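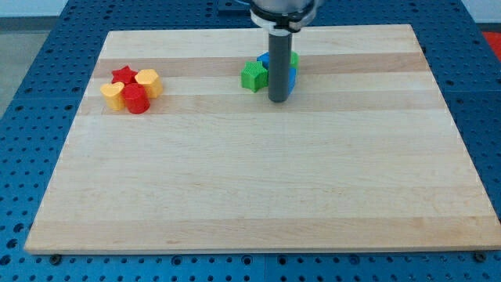
Session 7: Grouping, Shape and Color

Course handout, Mechthild Camenzind
Play and Early Math, Flumitz building, upstairs room

Welcome back! Today is my favorite session of the whole course, so please come with your sleeves rolled up. We are going to spend two hours on what a child can do with a few small blocks and a board, and I promise you will want more time.

Bring: your notebook, the Albers worksheet on color pairs, and one tray or board of your own if you have it. Blocks are in the Mondard boxes by the door.

1. Two ways to sort the same blocks

Give a child stars, hearts, hexagons and cylinders in several colors and ask for "the ones that go together." Some will go by color straight away. Others go by shape and put every star in one place, whatever its color. Both are right! What we want to hear is the rule, in the child's own words.

The red and yellow group on the board follows a third idea, and I love it. The star and the cylinder are red, the heart and the hexagon are yellow, and the two colors sit on opposite diagonals. So there is a color rule for the group as a whole (only red and yellow in here, green and blue over there) and another rule for who sits next to whom.

Try it at your table: build a four-block group with two colors on the diagonals. Now swap two neighbors. What happened to the diagonals? Swap two blocks of the same color. What happened this time?

2. Leave room

Groups need space around them. When the blocks are spread over the whole board, children lose track of which one belongs where. Push each group together until the blocks touch, keep a clear gap between groups, and leave plenty of bare wood in front for new work. The stripes in a board like this one make a handy guide too (ask for "a heart on the dark stripe" and watch how carefully it gets placed).

3. Words to use

Next to, behind, in front of, across from, corner, same, different. "Across from" is the hard one. Cosmin Ciobanu has been teaching it with four children sitting on a rug, each pair across from each other holding hands, and it works beautifully before you ever open a box.

4. For next time

Write 250 words on one child sorting. Say what the child did first, what you asked, and what changed after you asked it. Please don't correct the sorting, just watch and write!

Reading: Stevedance packet, pages 2 to 7. Hand in your notes in room 247.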